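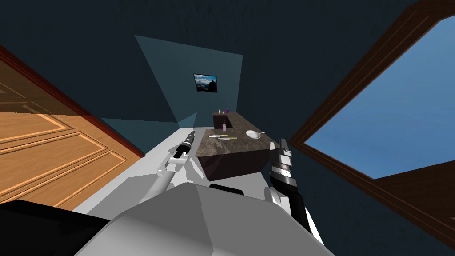

**청소년 소설 시범 독자 모집 (Revgate 독서 모임)**

안녕하세요. 저는 Halás 출판사에서 청소년 문학을 담당하는 편집자 Ludmila Beneš입니다. 한국어는 제 모국어가 아니므로 어색한 표현이 있으면 너그럽게 읽어 주시기 바랍니다.

저희는 Mercy Kimaro 작가의 장편소설 『Cloltero』의 한국어판을 준비하고 있습니다. 주인공은 섬의 기숙학교에 다니는 열여섯 살 소녀입니다. 어느 겨울 언니의 편지가 끊어지고, 학교에서는 언니의 이름이 명부에서 지워집니다. 소녀는 같은 방 친구와 함께 옛 등대지기의 일기를 읽기 시작합니다. 결말은 모집 글에서 말씀드릴 수 없습니다.

번역 원고를 인쇄 전에 먼저 읽고 의견을 주실 분을 찾습니다.

## 모집 대상

- 만 14세 이상, 한국어로 소설을 즐겨 읽는 분
- 18세 이하인 분은 보호자의 동의서가 필요합니다
- 모집 인원: 20명
- 문학 전공이나 서평 경험은 필요하지 않습니다

## 하시는 일

원고는 네 부분으로 나누어 전자우편으로 보내 드립니다. 한 부분을 읽으신 후 질문지 2쪽을 작성해 주십시오. 특히 십 대 인물들의 대화가 자연스러운지 알고 싶습니다. 번역자가 존댓말과 반말의 경계에 대해 많이 고민하였습니다. 지루한 장이 있으면 그것도 솔직하게 써 주십시오.

전체 기간은 4주입니다. 마지막 주에는 온라인 모임이 한 번 있습니다. 참석은 선택이지만 저는 여러분을 꼭 뵙고 싶습니다.

## 드리는 것

완성된 책 한 권과 Hulell 서점의 도서 상품권을 드립니다. 원하시는 분은 책 뒤의 감사의 글에 이름을 싣습니다. 별도의 원고료는 없습니다.

## 신청 방법

다음 내용을 적어서 Revgate 모임 게시판의 신청란에 올려 주십시오.

1. 이름(별명도 가능합니다)과 나이
2. 최근에 읽은 소설 한 권과 짧은 감상
3. 원고를 받으실 전자우편 주소

신청란의 글은 담당자만 볼 수 있습니다. 마감은 2020년 11월 15일이며, 선정되신 분께는 개별로 연락드립니다. 원고는 아직 공개되지 않은 글이므로 다른 사람에게 전달하거나 인터넷에 올리지 말아 주십시오.

궁금하신 점은 게시판에 댓글로 남겨 주십시오. 답장이 조금 늦을 수 있으나 모두 읽고 답하겠습니다.

Ludmila Beneš 드림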